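Plimumari Open Day Bag Handling Set: README
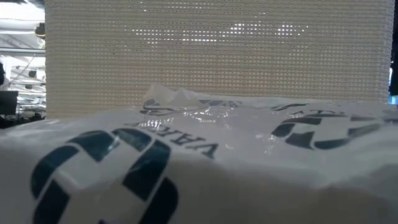
Dataset overview

Recordings from the bag handling demonstration at the Platden open day, held on February 16, 2023. The bench camera faces a cream mesh panel, and the bags are thin white plastic with dark teal-green printing. On a full or bunched bag the print ends up tilted, creased or upside down, and some of it shows through from the far side. Text recognition on the raw stills is poor for this reason and was not used for any of the labels.

The set was put together by Thư Trình from material logged during the public session. It is a small set, meant for testing grasp planners and segmentation on soft packaging. It is too small to train on alone.

Contents

stills/ -- 300 colour stills from the bench camera, PNG
runs/ -- 21 demonstration runs, one folder each, with joint log and gripper log
labels/ -- bag outline masks for the stills, same file names as in stills/
notes/ -- operator notes typed up after the session, plain text
calib/ -- bench camera calibration, done before the doors opened

Setting

Visitors came through in 11 groups. Each group stood behind the barrier on the door side of the bench and was shown at least one full run. A run consists of an approach, a pinch grasp on a fold of the bag, a lift, a short carry and a release. The arm was driven by the Mimerik controller, with grasp points proposed from the bench camera and approved by the operator on the console.

Between groups the bag was put back by hand, with no attempt to place it the same way twice. Visitors were sometimes invited to push the bag about before a run. Those runs carry the flag visitor_set in the index file.

Lighting

Room lighting was left as it was for the visitors. The side of the room to the left of the panel is overexposed in the bench view, and points of light come through the mesh. Glossy plastic gives hard white highlights along the creases. Depth was not recorded.

Labels

Masks cover the visible bag, including translucent folds. Where a fold lies over the mesh panel the edge was traced by eye, and two people may well draw it differently. Printing on the bag is not labelled. Partly legible lettering, such as the fragment "VARK", has not been transcribed or completed.

Grasp outcome is given per run as held, slipped or aborted. Slipped means the bag left the fingers before the release command. Aborted means the operator stopped the arm, for whatever reason; see the notes.

Known problems

- 4 runs have no gripper log. The logger had filled its disk and was restarted after lunch. Joint logs for these runs are complete.
- Clock offset between camera and controller drifts over the day. Use the sync column in the index, not the file times.
- The outline masks for stills taken very close to the bag run up to the image border on three sides. Boundary scores on these are not worth much.
- One run is listed twice in the first release of the index. Fixed in the August release.

Not included

Audio, visitor questions and the feedback cards. The Arriaga suction demonstration ran on the second bench and is documented separately -- the file layout is similar but the outcome codes differ, so do not merge the two index files without mapping them first.

Use

Free for research and teaching. Please give the release month when reporting results. Corrections to masks can be sent as replacement PNG files with the original names, along with a line stating what was changed.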